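Anano Tabletop Food Set — README

Release notes and data card for the wrist-view portion. Maintained by Frans Wouters. Last revised in April.

1. What is in this release

The set holds 200 teleoperated episodes of a single arm moving small food items between a steamer basket and a plate. It was put together for training imitation policies that work from camera images and joint readings, without depth. Episodes were recorded at two sites, Wirkska and Rennie, under the same protocol. Of the 200 episodes, 117 come from Wirkska and the rest from Rennie.

Each episode contains:

- wrist camera video, color, 10 frames per second
- joint positions and gripper opening, sampled on the same clock
- operator commands as sent, before smoothing
- one task string in plain English
- an outcome flag (complete, partial, abandoned)

Third-person video exists for the Rennie episodes only. It is kept in a separate archive and is not needed to load anything described below.

2. Tasks

There are six task strings. They are stored exactly as the operator saw them.

put one dumpling on the plate
put one dumpling back in the steamer
put the green dumpling on the plate
put the green dumpling back in the steamer
clear the plate
move to rest and close the gripper

The last one is short and was recorded so that the start and end poses would be represented on their own. Some users drop it before training. If you do, note that the end of most other episodes also passes through the rest pose, and a policy trained without the rest task may still learn to stop there.

"Clear the plate" does not say where the items should go. Operators at Wirkska always used the steamer. Operators at Rennie sometimes used the bare cloth. We left this as it was.

3. Layout on disk

episodes/ — one folder per episode, numbered from zero
episodes/N/wrist.mp4
episodes/N/state.csv
episodes/N/command.csv
episodes/N/meta.json
splits/train.txt
splits/held_out.txt
tools/ — loader and integrity check

Columns in state.csv are time, six joint angles in radians, and gripper opening. Gripper opening is scaled from 0 (closed) to 1 (fully open). Time is in seconds from the first video frame. The first row can have a small negative time; the loader discards it.

meta.json carries site, operator number, task string, outcome, and a free-text note. Operator numbers are not consistent between sites. Operator 2 at Wirkska and operator 2 at Rennie are different people.

4. Collection protocol

The operator drives the arm with a leader arm of the same geometry. Before each episode the table is reset by hand according to a printed card, which gives the starting place of the plate and the basket and the contents of each. The recording starts on a foot pedal and stops on the same pedal. Anything longer than the time limit is cut and marked as abandoned.

Items were swapped when they became torn or dried out. Swaps are logged in the note field as "new items", with no further detail. Surface stickiness changes over a session and is not measured. It has a visible effect on release: late in a session the item often follows one finger upward when the gripper opens.

Exposure and white balance are fixed per session. Between sessions they were set again by eye, so the same cloth will come out in slightly different tones.

5. Wrist view

The camera is mounted behind the fingers and looks forward over them. Both fingertips stay in view for the whole episode, open or closed. This takes up part of the lower image, and items directly under the tips are hidden from the moment before contact. The far part of the table and the wall are visible whenever the arm is near rest.

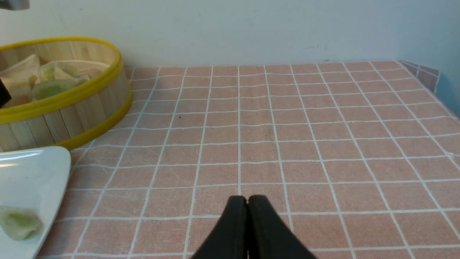 Wrist view. Gripper closed and empty, steamer basket and plate at left.

Points to keep in mind when using this view:

The grid on the cloth is a strong cue for height and position. Policies trained on the gridded cloth alone did worse for us when the cloth was changed. We suggest color and texture augmentation on the table region, or masking it in a share of the batches.

The plate and the basket may be only partly in view at any given time. Do not filter frames on the presence of a full plate outline.

Pale green items on a white plate have low contrast where the glaze reflects the lights. Automatic item masks made with our own tool failed often enough on these that we removed them from the release.

Small marks on the cloth and smudges on the wall were left alone. They can be used to check alignment between nearby episodes, and they can also be picked up by a model as landmarks.

6. Splits

The held-out list was drawn by session, so no session appears in both lists. Please do not redraw it by frame or by episode. Neighboring episodes share the same items and lighting, and results on such a split come out too high.

7. Known problems

Command timestamps at Rennie lag the state timestamps by a constant offset. The loader corrects this by default; pass raw_time=True to turn the correction off.

Gripper opening does not reach exactly 0 when closed on nothing. Use a threshold. The value in the loader was set on Wirkska data and is slightly strict for Rennie.

Outcome flags were entered by the operator and checked by one other person. "Partial" was used loosely, mainly for episodes where the item ended up on the rim of the plate or was dropped and picked up again.

A few notes are in Dutch.

8. Relation to Horov

Horov is the earlier set from the same arms, with rigid blocks in place of food. The file layout is the same, and the loader reads both. Joint zero was redefined between the two, so joint angles must not be mixed without applying the offset table in tools/. Gripper values can be mixed as they are.

9. Use and contact

Research use is permitted with attribution to the Anano project. Redistribution of modified versions should keep the original episode numbers. Report corrupt files to Frans Wouters with the episode number and the output of the integrity check.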